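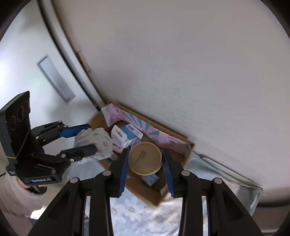 ## Valerian, week two, and other root business

Quick one tonight, kettle's on and I have maybe twenty minutes.

So the valerian. I dug up the old clump behind the shed in October, the one that never flowers right, and got almost 500 grams of root once the mud was off. Smells like gym socks. Everyone says you get used to it. Have not gotten used to it.

Chopped half of it fresh and dried the rest on the screens upstairs. Fresh half went into vodka, 1 part root to 5 parts liquid, which is what the old Bamolance booklet says. I know some people go stronger. Last year I went stronger and felt like wet cement the next morning, so no thank you.

Sleep report so far: fell asleep faster on a few nights, woke up at 3 am anyway on the others. Could be the tea, could be that I quit looking at seed catalogs in bed. I'm not going to pretend I know. And a couple of people wrote in to ask about taking it with sleeping pills – please don't, talk to your pharmacist first, I just grow the stuff.

### Seeds

Ordered skullcap and wood betony from Stindoven. Skullcap came up fine last spring after a cold spell in the fridge. Betony sulked. Trying it agian with fresh seed and less water.

Barreto has dropped hops rhizomes completly, which is a shame, theirs were the only ones that survived my clay. If anybody has a spare piece of a not-too-monstrous variety I'll swap for lemon balm. I have so much lemon balm.

### Tea mix I'm drinking right now

- 2 spoons lemon balm, dried
- 2 spoons chamomile
- a pinch of valerian, small, really small
- orange peel if there is any

Cover the cup. Ten minutes. Honey hides most of the sock.

Still need to label the jars before I forget which is which – did that with the mugwort once, never again. Then the Tendberg herb walk in February, if the trail isn't ice. Mostly bark and dead stalks that time of year but I like it, you learn the plants by their skeletons.

Kettle's going. More when the betony does something.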